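Kalent 4 Follow Focus and Lens Motor Kit

Product overview

The Kalent 4 is a wireless follow focus system for cinema and stills lenses. The kit consists of a hand unit, a receiver and one lens motor. It controls focus as supplied, and iris or zoom if a second motor is added. It is made by Nandton and is intended for single-operator rigs, small crews and rental inventories where the same kit has to move between several camera bodies in a week.

The system replaces the Kalent 3. The motor, the receiver board and the radio are new. The hand unit keeps the same housing and the same marking ring diameter, so existing pre-marked rings will fit. Motors from the Kalent 3 can be driven from the new receiver at reduced speed. The reverse does not work: a Kalent 4 motor plugged into an older receiver will not calibrate.

What is in the kit

Hand unit with focus knob and blank marking ring
Receiver with locking power input
One lens motor with 0.8 pitch gear
Rod clamp, 15 mm, with 19 mm bushing
Motor cable, straight to right angle
Power cable, barrel to two-pin
Two spare marking rings, white
Hex key, stored in the base of the hand unit

The run/stop cable is sold separately. Connectors differ by camera manufacturer, and the correct cable should be chosen from the compatibility list at checkout.

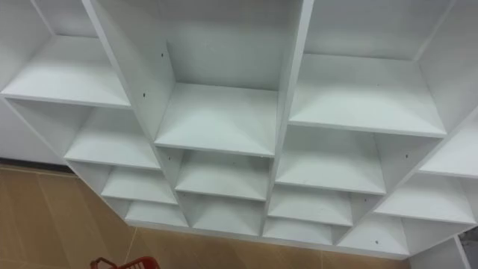
Lens motor

The motor is a brushless design with an integrated encoder. Position is reported as an absolute value within the calibrated range, so a brief loss of power does not lose the focus marks. When power returns, the motor holds its position and waits for the hand unit to reconnect before it moves.

Three torque settings are available. Low is meant for stills lenses with light focus rings and for lenses without hard stops. Medium suits most modern cinema primes. High is for older housings with stiff grease and for large zooms. The setting is stored with each lens profile, so it does not have to be changed by hand at a lens swap once the profile exists.

The gear is 0.8 pitch as standard. Gears in 0.5 and 0.6 pitch are available as accessories and are changed with the supplied hex key. The gear can be mounted on either side of the motor body. Rotation direction is set in the hand unit menu under Motor, Direction.

Calibration takes the motor slowly to one end stop, then the other, and back to the center. For lenses without hard stops, use manual calibration: turn the lens by hand to the first limit, press the side button, turn to the second limit, press it again. Do not run automatic calibration on a lens without hard stops. The motor will keep turning until it times out, and on some stills lenses with mechanical focus this puts needless load on the helicoid.

Hand unit

The focus knob turns through a fixed arc with adjustable drag. Drag is set with the knurled collar behind the knob and does not need a tool. The marking ring lifts off when the collar is backed out a half turn. Rings are matte and take pencil, wet-erase marker and most paint pens. Solvent cleaners will cloud the surface.

The display shows lens name, focus distance, battery level for both units and link strength. Brightness has five levels and an off setting. With the display off, a single dim segment stays lit to show that the link is up.

Lens profiles are built by entering witness marks from the lens barrel. A minimum of five marks is needed. Between marks the hand unit interpolates, and the result is usually better with extra marks at the close end, where the scale is more spread out on most primes. The hand unit stores 500 profiles. Profiles can be exported over USB as a text file, edited on a computer and loaded back, which is the quickest method for a house with a large lens shelf.

Two limits can be set for each shot, near and far. When limits are active the full travel of the knob is mapped to the distance between them. This gives finer control on long lenses — a two-foot pull at 135 mm can use the entire ring. Limits are cleared when a new lens profile is selected.

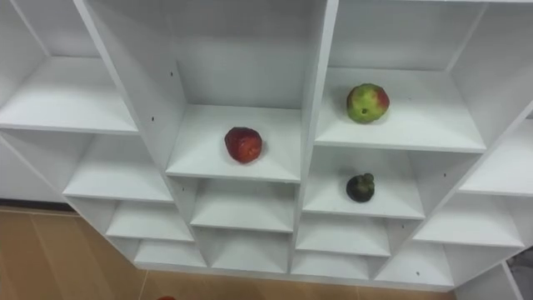 Reassigning the side button is done from the menu. The default is run/stop. It can also be set to toggle limits, drop a mark or switch the knob between focus and iris. The last of these requires a second motor. When the knob is assigned to iris, the focus motor holds, and the knob has to be brought back to its earlier position before focus control resumes. This prevents a jump at the moment of switching.

Receiver and radio link

The receiver accepts 7 to 17 volts and draws power from the camera, a battery plate or a separate battery. Reverse polarity protection is built in. Two motor ports are fitted, and either can be assigned to focus, iris or zoom.

Rated line-of-sight range is 600 feet. Walls, vehicles and bodies reduce this. In a steel-framed building with heavy wireless traffic the working distance can be much shorter, and the link meter on the hand unit should be watched during a walk-through before the first take. Channel selection is automatic at power-on and can be locked manually when several systems are in use on the same set. Where two systems share a channel, both will still operate but with added latency.

The antenna is removable. Keep it vertical and clear of the camera cage. Mounting the receiver directly behind a video transmitter is the most common cause of dropouts reported to our service desk. Moving it to the opposite side of the camera normally clears the problem.

Mounting notes

Seat the rod clamp first and bring the motor to the lens gear second. There should be no visible gap between the gear teeth, and no sideways pressure on the barrel. On lightweight lenses, too much pressure will shift the image when the motor changes direction. If a shift is seen on the monitor, back the motor off slightly and test again with a slow pull in both directions.

Lenses longer than the rods allow should be supported. The motor produces enough torque on High to rotate an unsupported lens in a worn mount.

Hefin Rees, who handles repairs for us, recommends checking the clamp lever tension at the start of each rental period. The lever can be re-indexed by pulling it outward and turning it to a new position.

Specifications

Hand unit power: removable lithium pack, up to 14 hours
Hand unit charging: USB-C
Receiver input: 7 to 17 V DC
Motor ports: 2
Encoder steps over calibrated range: 4,096
Lens profiles: 500
Marks per profile: 5 to 40
Menu languages: English, Spanish, French, German
Radio range, line of sight: 600 feet
Operating temperature: 14 to 113 °F
Hand unit weight: 512 g
Rod compatibility: 15 mm and 19 mm
Gear pitch: 0.8 standard, 0.5 and 0.6 optional

Firmware

Current units ship with the December firmware. It adds manual channel lock, corrects the battery reading on the receiver at low temperatures and shortens the reconnect time after a camera battery change. Units bought earlier can be updated over USB. Update the hand unit first, then the receiver. If the order is reversed, the two will not pair until the hand unit has been updated as well. Lens profiles are kept, but export them before starting.

Compatibility

The kit has been tested on the Liapis and Willero prime sets we rent, both of which have hard stops and standard gear positions. The Liapis 18 mm has its focus gear set closer to the mount than the rest of the series, and the motor has to be moved back when changing to it. Profiles for both sets are available on request and will load without editing, although individual lenses vary and marks should be checked against a tape before use.

Stills lenses with electronic focus rings are not supported. The motor will turn the ring, but the relation between ring position and focus distance depends on speed in many of these lenses, and repeatable marks are not possible.

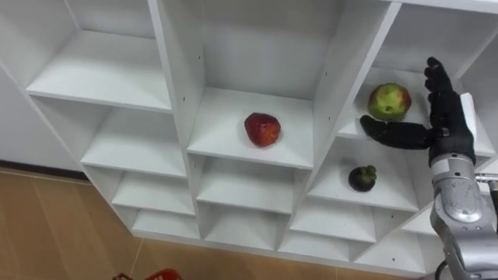 Ordering and rental

The kit is sold as listed above or as a two-motor version with an additional clamp and cable. Single motors, gears and marking rings can be ordered separately. Kits in stock leave on the next working day. Orders placed on Friday after 2 p.m. leave the following week.

Rental kits include both motors, all three gear pitches, four hand unit batteries and a hard case. Run/stop cables are added to match the camera on the booking. Please state the exact camera model, as connector types change within some product lines.

Kits can be tested at the counter by appointment. Bring the camera, plate and at least one of the lenses to be used, including the heaviest if a zoom is planned. Contact Oranuch Klinhom in rentals to arrange a time.

Warranty and service

New kits carry a two-year warranty on the hand unit, receiver and motor. Cables, clamps and marking rings are covered for 90 days. Water damage and damage from input voltage above the rated range are not covered. For service, return the hand unit and receiver together, even when only one appears faulty. Pairing and radio calibration are checked as a set.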